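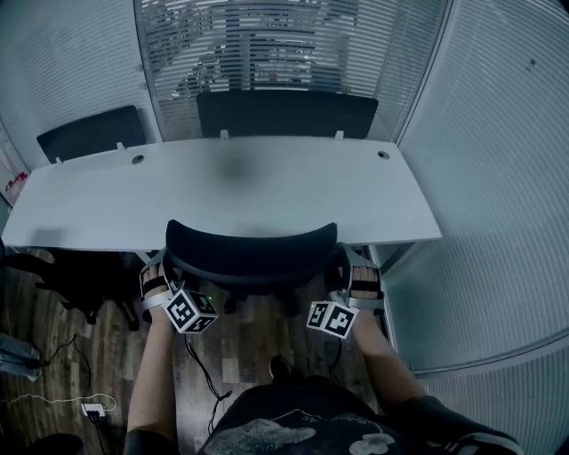

Wilmer Rengifo wrote to me that vinegar ruined the shine on his white desk, and he asks why so many tip pages still recommend it for everything. He is right to complain. I also recommended it in an old version of this page, and I have now taken it out.

Cleaning white desks and tables at home
Updated 1st November

White tops are nice to work at, but they show everything: coffee rings, pen marks, the grey area where your wrists rest. I have cleaned many of them, first in an office and later in my own house, and I write down what works for me. Before you use any product, try it on the underside or on a back corner and wait until it is dry.

Every day
Wipe with a soft cloth that is only a little damp. Then wipe again with a dry one. The second wipe is the one people skip, and then they find streaks in the morning. Paper towels are fine for a spill, but on a glossy top I don't like them for daily use.

Every week
Put 2 drops of dish soap in 600 ml of warm water. More soap will not clean better, it will only leave a film that catches dust. Wring the cloth well. Go along the desk from one end to the other, in straight lines, and rinse the cloth when it turns grey. Finish with clean water and dry.

Coffee and tea rings
Fresh rings come off with the soap water. For old ones, mix baking soda with water until it is like yogurt, put it on the ring and leave it for 3 minutes. Then take it off with a wet cloth, without pressing. If the top is very glossy, do not rub the paste at all, it can make the surface dull.

Pen and marker
Rubbing alcohol on a cotton pad, small circles, and change the pad often so you don't spread the color. On painted wood I would not do this. For pencil, a white eraser is enough. The colored erasers leave their own mark.

Glue from stickers and tape
Warm the place with a hair dryer on low, then push the glue away with an old plastic card. A little cooking oil takes the rest, and soap water takes the oil. I once used a kitchen knife and the scratch is still there - please learn from me.

Cable holes
Crumbs and dust like to collect in the round holes for cables. Unplug what you can, pull the cables out and lift off the cap, if there is one. A dry paintbrush cleans the ring very well. Vacuum after, do not pour or spray anything inside. When you put the cables back, wrap each one with a bit of paper tape and write on it what it belongs to.

Chair marks on the edge
When a chair is pushed in many times a day, the armrests or the back can leave dark lines on the front edge of the desk. A damp melamine sponge removes them, but it works like very fine sandpaper, so use it lightly and only on the line. Felt pads on the armrests help for some months. I bought mine from Stougaard in October, a pack of 18, and most of them are still in the drawer.

Yellow color near the window
This I cannot solve. If it is dirt or old smoke, soap water will help in two or three rounds. If the sun did it, the color has changed in the material and cleaning will not bring it back. You can move the lamp or a plant there.

What not to use
Scouring powder, steel wool, bleach, furniture wax on plastic tops. And vinegar on stone or on a finish you don't know. For Wilmer's desk I can only suggest a polish made for his kind of surface. He tried Pliris on one corner and says it is a little better, but with the light from the side he still sees the place.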